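# Sleeve start angle vs. number of demos, handheld gripper data, sweaters on a bed

**hemline_first** · 22 January 2026

Posting a result from our bed-folding task and looking for holes in it before we write it up.
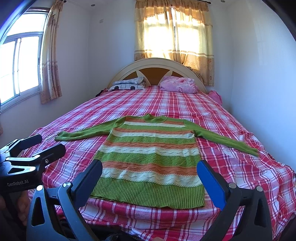 *Start state from the free-sleeve set. Striped sweater, hem toward the operator, one sleeve nearly straight out and the other angled down.*

Setup: all demos are collected with a handheld gripper, wrist view only, in a bedroom at the Bernau site. Task is a sleeves-in, hem-to-collar fold of a long-sleeved sweater that starts flat. We trained two policies with the Bekby codebase, same config and same number of gradient steps:

- **Set A:** 300 demos. Sleeves placed straight out on both sides, as close to symmetric as the operator can get by hand.
- **Set B:** 200 demos. Body of the sweater placed as in A, sleeves left wherever they land after the operator lets go. No retakes for ugly poses.

Evaluation is on the robot arm, 200 rollouts per policy, 3 sweaters, sleeve poses drawn from one shared list so both policies see the same starts. The list covers symmetric and asymmetric poses in equal parts. Success is scored with the Brallon fold rubric (final outline plus a check that no cuff sticks out past the body).

B had 51 more successes than A, with a third less data. A finished under half of its rollouts and B finished over half.

Almost all of A's failures are in the first sleeve grasp. The fingers close where the cuff would be if the sleeve were straight, miss, and the policy goes on to the hem as if it had folded something. B does this too, much less often.

My reading is that for this task, start-state spread is worth more than demo count, at least at this size. Objections welcome.

---

**kabelbaum**

The direction is what I would expect. The size of the effect depends on your eval list, though. Half of the list is asymmetric, and A has never seen an asymmetric start. So half your test is out of distribution for A and all of it is in distribution for B. What happens on the symmetric half alone?

---

**hemline_first**

On the symmetric half A is ahead by a small margin. I wouldn't bet on it holding with another seed. The whole gap comes from the asymmetric half.

I should have put that in the first post.

---

**kabelbaum**

Then the claim is narrower than the thread title. You've shown that a policy trained on one sleeve pose does badly on other sleeve poses. To say anything about count vs. spread you need a curve: several sizes of A and several sizes of B. One point each doesn't separate the two.

---

**nullspace_ok**

Partly disagree. The practical question is what to do with the next day of collection, and most groups I know tidy the garment before every take because it makes the demos look clean. A result that says "stop tidying" is useful even without the curve. Agree that the title oversells it.

What is the time cost per demo? If B demos are slower to collect, then 300 vs. 200 isn't the right comparison either.

---

**hemline_first**

B is faster per demo. The reset is shorter when no one lines up the sleeves. The fold itself takes a little longer because the operator has to reach further for an angled sleeve. Net time per demo is lower for B. I have timestamps and can put the totals in the writeup.

---

**grip_force_unknown**

Looking at the start state you posted: the body has bands of green, orange and cream, and both sleeves are plain green. That's a very strong cue for where the sleeve starts. The sheet is a pink-red plaid, so a solid green sleeve on it is about as easy to separate as you could ask for. How much of B's gain is the policy learning "go to the end of the green strip"? Try it with a sweater that has the same pattern on body and sleeves.

---

**hemline_first**

Fair. Of the 3 eval sweaters, one is the striped one, one is a single color all over, and one has a pattern that runs through the sleeves. B beats A on each of them separately. The gap is largest on the striped one and smallest on the patterned one, so your point has some weight.

I can't rule out that the striped sweater taught the policy a shortcut that happens to carry over. It makes up the largest share of both sets.

---

**grip_force_unknown**

If it's the largest share of both sets and also in the eval, then you have no held-out garment. Brallon asks for at least one garment that does not appear in training. Did you skip that?

---

**hemline_first**

The patterned one is held out. The other two are in training.

---

**grip_force_unknown**

OK. Then the number I want is the patterned sweater alone, asymmetric half alone. That is the only cell where you test both things, and it'll be a small cell.

---

**hemline_first**

It is small. B is ahead in it, but I would not publish that cell by itself. We can run more rollouts there; the arm is free for the rest of January.

---

**tof_drift**

Different concern. Your windows. There's one behind the headboard with the sun right behind it and another on the left wall. With a wrist camera at a low pitch, the exposure is going to move whenever the bright window enters or leaves the view. If A and B were collected at different times of day, you have a lighting confound that lines up exactly with your variable.

---

**hemline_first**

They were interleaved. The operator does a block of A, then a block of B, and swaps the order the next day. Exposure is locked in the recording settings for both. The window still blows out, and the policy crops the top of the view before the encoder, so most of it never reaches the network.

---

**tof_drift**

Locked exposure deals with the drift within a take. It doesn't deal with the bed getting brighter and darker between takes. Interleaving does, if the blocks are short. How long is a block?

---

**hemline_first**

Short enough that each session has several of both. I'll report mean image brightness per set next to the results, that's an easy plot.

---

**nullspace_ok**

Back to the failure mode, because I think it's the most interesting part. "Goes on to the hem as if it had folded something" suggests the policy runs on a clock or on its own gripper history, and barely looks at the cloth. That's a known problem with action chunking when every demo has the same timing. Set A has near-identical timing by construction: same pose, same reach. Set B has variable reach, so the timing varies as well.

So B may be helping through timing variance and the sleeve poses might be secondary. You could test that by collecting symmetric starts and asking the operator to pause or change speed at random.

---

**kabelbaum**

Or do it without new data. Resample the A trajectories in time with a random warp per demo and retrain. If warped A closes part of the gap, that part is timing. Needs nothing except compute.

---

**hemline_first**

That's a good control. It's cheap and I'll run it first. Expect it to close some of the gap, since a missed grasp followed by a correct-looking hem motion does look like an open-loop phase switch.

One detail for anyone trying to reproduce: the gripper opening is logged from the finger linkage, so on a miss the logged width goes to fully closed and on a hit it stays slightly open with knit fabric between the pads. The information that the grasp missed is in the input. Policy A appears to ignore it, probably because Set A has hardly any missed grasps in it.

---

**grip_force_unknown**

Careful with that on thin fabric. With a chunky cable knit you get a usable width difference. With a T-shirt folded over once, it may be below the noise of the linkage reading.

---

**hemline_first**

Agreed. We only claim it for sweaters.

---

**seam_allowance**

Has anyone run the Pešek pose spread score on sets like these? It takes the keypoints at the start state (cuffs, collar, hem corners) and gives one number for how much they move relative to the body. I would sooner see "spread score vs. success" on a plot than two sets called A and B. Then other people can place their own data on the same axis.

---

**kabelbaum**

The Pešek score assumes all keypoints are in view. With a wrist camera and a sweater stretched across a double bed, the far cuff leaves the view as soon as you move in. You'd have to score the first image only.

---

**seam_allowance**

First image only is fine for a start-state measure. In the posted one both cuffs are visible.

---

**hemline_first**

Both cuffs are in view there. I haven't checked every take, and I'd guess a few lose one. We'd have to label keypoints by hand for both sets, which is dull but doable. I can do a random subset and see whether the score separates A from B at all before committing to the rest.

Current list:

1. Time-warped copy of A, retrain, same eval list.
2. Extra rollouts on the held-out patterned sweater, asymmetric starts only.
3. Brightness plot per set.
4. Keypoints on a subset for the Pešek score.
5. Subsampled versions of A and B for kabelbaum's curve. This one waits for compute.

I've asked the mods to change the title to something closer to "Fixed-sleeve demos fail on angled sleeves."

---

**kabelbaum**

Move 5 above 4. Without the curve I'd still reject the count vs. spread sentence in review, and the spread score doesn't change that.

---

**nullspace_ok**

I'd keep the order. Item 1 may make the curve look quite different, and there's no sense in training all those subsets before you know if you want the warp in every run.

---

**hemline_first**

Going with 1, then deciding on 5. Will post the warp result in this thread.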